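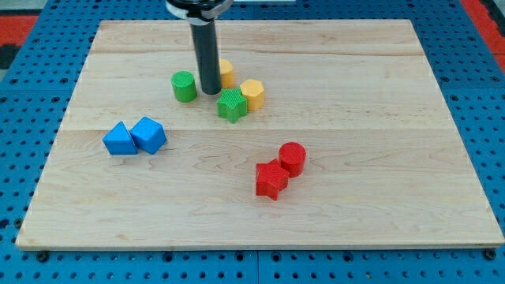
Section 4: Preparing the Jetora for First Use

Your Jetora scooter leaves the warehouse partly assembled, with the front wheel, handlebar, mirrors and battery packed separately. Set aside an afternoon for this section and read it through before you open the hardware bag. Work on level ground with good light. Sort the small parts by type on a flat board before you start, so that the short axle spacers do not get mixed up with the long ones. The bag is packed by hand at Clescombe and the parts are not in order of use.

You will need a 5 mm and a 6 mm hex key, a 17 mm socket, a torque wrench, a tire gauge and a clean rag. The hex keys are in the pouch under the seat. The other tools are not supplied.

CAUTION: Do not connect the battery until step 12. The motor can turn the rear wheel as soon as the system has power.

4.1 Fitting the front wheel

1. Put the scooter on its center stand. Place a block under the frame rail so that the fork hangs free.

2. Remove the plastic transit spacer from between the fork legs. Keep it if you expect to ship the scooter again.

3. Remove the yellow clip from the brake caliper. Do not squeeze the brake lever while the clip is out and the disc is not in place, or the pads will close up.

4. Lift the wheel into the fork with the arrow on the tire pointing forward. Guide the disc between the brake pads.

5. Slide the axle in from the right. The short spacer goes on the brake side and the long spacer on the other side.

6. Fit the washer and nut by hand, then tighten to the figure printed on the card in the hardware bag.

Note: On scooters with the Lu wheel option, both spacers are the same length and either can go on either side.

Spin the wheel. A light brushing sound from the pads is normal on a new scooter and fades with use. If the wheel stops sooner than one full turn, loosen the caliper bolts, hold the brake lever in, and tighten the bolts again.

4.2 Fitting the handlebar and mirrors

7. Set the handlebar in the lower clamp. Check that no cable is trapped or pulled tight.

8. Fit the upper clamp with the punch mark facing forward. Tighten the two front bolts first, then the two rear ones. A small gap will remain at the rear.

9. Turn the bar fully left and fully right. If the throttle cable cover touches the dash, loosen the clamp and rotate the bar back slightly.

10. Screw in the mirrors. The left mirror has a normal thread. The right mirror has a reverse thread and turns counterclockwise to tighten.

CAUTION: Never force the right mirror. A damaged thread means replacing the whole lever bracket, and this is not covered by the warranty.

4.3 Installing the battery

11. Raise the seat and lower the battery into the bay with the handle toward the rear. It weighs more than it looks – keep your fingers clear of the side rails.

12. Push the connector down until the gray latch clicks. Close the seat.

13. Turn the key to ON. The dash runs through a short check and then shows the charge level. New batteries are shipped part charged.

14. Charge to full before the first ride. Use only the Pornier charger supplied with the scooter.

If the dash shows a code, turn the key to OFF, wait one minute and try again. The codes you may see at this stage are:

81 – side stand is down
156 – battery connector not fully latched
619 – brake lever switch not detected
1197 – charger still plugged in

Code 619 often appears after shipping. Check the small plug behind the left lever and press it home. If any code stays on after a second try, do not ride the scooter.

4.4 Before you ride

15. Check both tires against the pressure label inside the seat lid. They are shipped low.

16. Test the front and rear brakes at walking pace, with the motor off.

17. Check the headlight, brake light, turn signals and horn.

18. Fill in the delivery card and send it in. The warranty starts on the date you write on it.

Note: Handlebar bolts can settle in the first weeks. Check them again at the first service, or sooner if the bar feels loose.

Section revised March 2026 by Carleen McKinnon. Torque card checked by Tsehay Lemma. Scooters delivered before last August have a different mirror bracket – see Appendix B for those models.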